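Support > Laundry > Tremaritz heated airer > Setting up and first use

We use cookies to remember your language and region. Manage settings | Accept

4. Setting up the airer

Read section 2 (Safety) before you start. Keep the airer at least 400 mm from walls, curtains and furniture on every side.

4.1 Unfolding the frame

1. Stand the airer upright on a flat, dry floor with the mains lead at the back.
2. Pull the legs apart until both side catches click.
3. Lift each wing until it is level, then push the support arm into its slot.
4. Press down lightly on each wing. If it drops, the arm is not fully in the slot.

CAUTION: Keep fingers clear of the hinges when raising or lowering the wings.

4.2 First warm-up

1. Plug the airer directly into a wall socket. Do not use an extension lead.
2. Switch on with nothing on the bars and leave for 2 hours with a window open.

Note: A slight smell during the first warm-up is normal. If you can still smell it after the third use, switch off and contact the Fenorbridge service desk.

4.3 Loading

Spin everything at the fastest speed the care label allows. Items that drip must not be put on the airer.

1. Switch off at the wall before loading.
2. Hang small items on the wings and longer ones over the centre bars.
3. Lay tea towels and other thin cloths in a single layer. Cloth that is folded double takes much longer to dry.
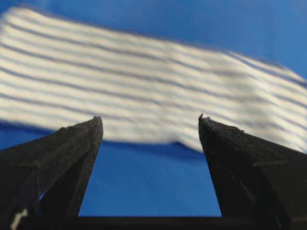
4. Leave a free bar between heavy items such as jeans and bath towels.
5. Spread the load evenly from left to right. The most each wing can hold is 8 kg, weighed wet.
6. Switch on. The light on the plug end shows green.

Turn thick items over once, about halfway through. Bars are warm to the touch in use and the ends of the bars stay cooler than the middle.

CAUTION: Do not cover the plug end or the switch with laundry.

4.4 Folding away

1. Switch off, unplug and let the bars cool fully.
2. Lift each wing slightly, pull out the support arm and lower the wing.
3. Release the side catches and close the legs.
4. Wind the lead loosely round the two hooks. Do not wrap it round the bars.

For cleaning, see section 5. Spare feet and support arms are listed in section 7.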